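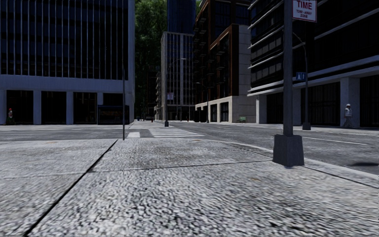
Mendoza

So I've started walking to work. Not every day, let's not get carried away, but most days, and it's been over a month now and I kind of love it?

The whole thing began because parking near my office in Steltetcombe got ridiculous. I had two tickets in one winter, both my own fault, both for signs I swear I read. The second one I paid on my phone while eating a granola bar over the sink, and I thought, okay, how far is it really? I looked it up. It's 30 minutes on foot. I was spending 20 in the car anyway once you add the circling (so much circling!).

The first week was rough, I won't lie. I wore the wrong shoes on Tuesday and had a blister the size of a dime by lunch. I also packed way too much. Laptop, lunch, a spare sweater, a book I never opened. Now I leave the charger at my desk and carry one small bag and my shoulders are so much happier.

What I didn't expect is how much I'd like the morning part. I leave a little after seven, I put on a podcast, and half the time I turn it off before I get to the bakery on Domer Street because I'd rather just think. I've planned a birthday dinner on that walk. I've had entire arguments in my head and won every one of them. The cinnamon rolls are a problem, though. Four dollars each, and I pass them twice a day.

Going home is harder. I'm tired and hungry and there's that hill, and if it's raining I take the bus and feel zero guilt about it.

My sister keeps asking if I've lost weight. No idea, I don't own a scale! I do sleep better, and I'm less snappy at dinner, which my husband noticed before I did.

Next up is finding a rain jacket that doesn't make me look like a camping tent. If you have one you love, please leave it in the comments.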